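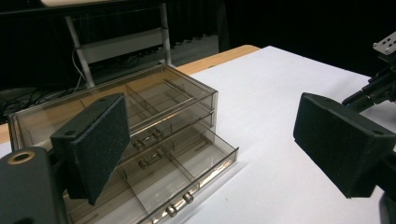 Tinted plastic drawer organizer with open upper tray, lowest drawer partly pulled out.

Joderia Button and Notions Collectors Society
Minutes of the Regular Meeting
April 12, 2024

The meeting was called to order at 7:04 p.m. in the lower room of the Ochoa Library. Anayeli Ayala presided. Consuelo Tovar took the minutes. A quorum was present.

1. Minutes of the previous meeting
Approved with one correction. Under item 5, "celluloid" should read "casein." The corrected copy replaces the one in the binder.

2. Finances
Opening balance was $1,173. Expenses were room rental and postage. The deposit for the August show has not yet been paid and falls due at the end of next month. The report was accepted as read.

3. Storage of the reference collection
Ms. Tovar reported on the condition of the collection, which now stands at about 4,000 buttons on cards and in envelopes. Several of the metal buttons in the Lirnari bequest show green deposits around the shanks. These have been moved away from the rest and will be checked again before the next meeting. The cards they were mounted on are to be discarded after the handwritten notes are copied.

Discussion followed on sealed versus vented storage. Celluloid gives off acidic vapor as it breaks down and should not be kept in a closed container with metal or with other plastics. Members agreed on the following:

Celluloid is to be stored by itself, in paper envelopes, in a box that is not airtight.
Casein may go in shallow drawers but must be kept away from heat and damp.
Glass and china may be stored in divided drawers, one layer deep, with a tissue liner.
Metal is to be kept dry, with the silica gel changed each quarter.
Rubber bands are not to be used on any card or envelope.

A question was raised about clear or tinted plastic drawers for material that is handled often. Ms. Ayala said the type of plastic matters more than the color, and that units of unknown composition should be limited to working stock -- duplicates, trade pieces and sewing supplies. Motion to adopt this as the rule for the reference collection. Seconded and carried, one opposed.

4. Catalog
The catalog numbering was changed two years ago and the old and new numbers are still both in use. The shell and horn sections have been converted. Glass has not been started. Ms. Tovar proposed that the old number be kept in parentheses on each card until the whole catalog is converted, then dropped. No objection. The line measurement (40 lines to the inch) will continue to be used for diameter, with millimeters added in a second column.

5. August show
The Hoseck Grange hall is held for the third Saturday. Table layout will follow last year's plan except that the judging area moves to the north wall, where the light is better. Tray entries must be mounted on standard card, 9 by 12 inches, and labeled on the back only. Last year 3 trays were returned unjudged for labels on the front, and the rule will be printed in larger type on the entry form.

The print run for the program was set at 200. A motion to raise the table fee was tabled pending the final rental figure from the Grange.

6. Correspondence
A letter was received from a reader in Lirnari asking for help in dating a set of black glass buttons with a luster finish. The letter was passed to Ms. Ayala for reply. The request for a speaker at the quilt guild remains open.

7. New business
The lamp on the inspection table flickers and needs a new switch. Purchase approved. The second magnifier has not been returned -- members are asked to check their bags.

Ms. Tovar asked that cards borrowed for study be signed out on the sheet by the door, with both catalog numbers where they exist.

Next meeting: same room, usual time. Program topic will be stamped brass picture buttons. Members may bring up to one tray each.

The meeting adjourned at 8:41 p.m.

Respectfully submitted,
Consuelo Tovar, Secretary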